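Malachy Ó Briain
A thread on washing and drying clothes when you live somewhere damp. Long one, mute me if you need to. 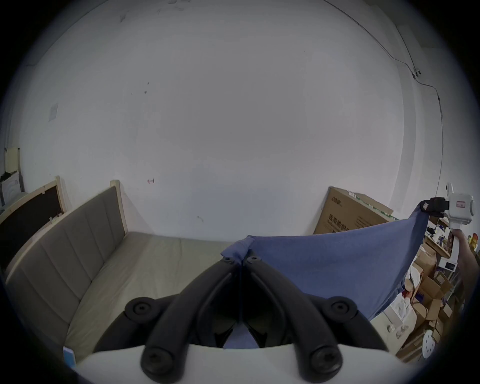 Blue cloth, bunched at one end and held up by its far corner.

1/ We moved to Pesuvdale in March 2024. The house is on the shady side of the valley. I'd lived in dry places my whole life and had never thought about laundry for more than a minute at a time.

2/ First winter I did what I'd always done. Full load, hot wash, hang it wherever, bring it in at dark. By July everything in the linen cupboard smelled like the inside of a tent.

3/ I blamed the machine. It's a Ferholm front loader that came with the house. I cleaned the filter, wiped the door seal and ran it empty on the hottest setting. The seal was disgusting, so that was worth doing, but the towels still smelled.

4/ The load size was most of it. I was packing the drum to the top. Now I leave a gap the width of my hand. More loads, but they come out rinsed properly and they dry faster.

5/ Second thing was powder. I was using a full scoop every time. We're on tank water here and it's very soft, so a full scoop doesn't rinse out. I use less than half now. Colours look better too.

6/ Spin speed. The machine was set to 1000 when we moved in and I never touched the dial. I haven't found a reason to go lower except for wool. If your sheets are dripping when they come out, check this before you buy anything.

7/ Shake everything before it goes up. My mother did this and I thought it was just a habit of hers. A shirt that's been snapped out twice needs no ironing, or none that I'm going to do.

8/ For flat things – tea towels, pillowcases, cloths – pull them square by opposite corners while they're still damp. They go out of shape in the spin and if you dry them crooked they stay crooked. It also makes folding a lot easier later.

9/ Pegging. Shirts by the hem, trousers by the waist with the pockets pulled out, socks by the toe. Sheets folded over the line by a third, not in half, so the two layers aren't stuck together. Towels by the short edge.

10/ Wooden pegs went mouldy on me in one season. Plastic ones snap in the sun. I bought stainless ones from the Dimitrov hardware on the main street and paid more than I wanted to. A bag of them was $19. They haven't rusted yet.

11/ Get it out early. In winter the line here gets sun from mid-morning until a bit after lunch and then it's finished. If I'm hanging at noon I've already missed it.

12/ Bring it in before the dew, even if it isn't dry. A half-dry towel inside on a rack will finish overnight. A half-dry towel left out will be wetter in the morning than when you pegged it.

13/ Indoor rack goes in the smallest room with a door that shuts, and the dehumidifier goes in with it. I had ours in the lounge for months trying to dry the whole house. In the small room it does a full rack by breakfast.

14/ A few people have asked about the power bill. I wrote down the running costs for a year. Dehumidifier and washing machine together came to $955 less than my neighbour's figure, and she tumble dries everything for a family of six. Not a fair comparison, but she asked me to put it in.

15/ Someone will say heat pump dryer. Fine. The one I looked at in Tredomero was $2000 plus delivery up the hill. If we had kids I'd buy it.

16/ Fabric softener – I stopped. It coats towels and they stop soaking anything up. Half a cup of white vinegar in the softener drawer if they've gone stiff. Some machine makers say not to do it often because of the rubber, so check your manual.

17/ Putting away. Nothing goes in the cupboard until it's been folded on the bed for an hour. Cloth that's cold feels the same as cloth that's damp and I can't tell the difference with my hands. If it's still cold after an hour in a warm room, back on the rack.

18/ I also took the doors off the linen cupboard. It's ugly. The smell went in a fortnight and hasn't come back.

19/ Still haven't solved jeans. Inside out, hung by the waistband, two days on the rack and the pockets are still damp. If you live somewhere wet and have an answer to that, reply below.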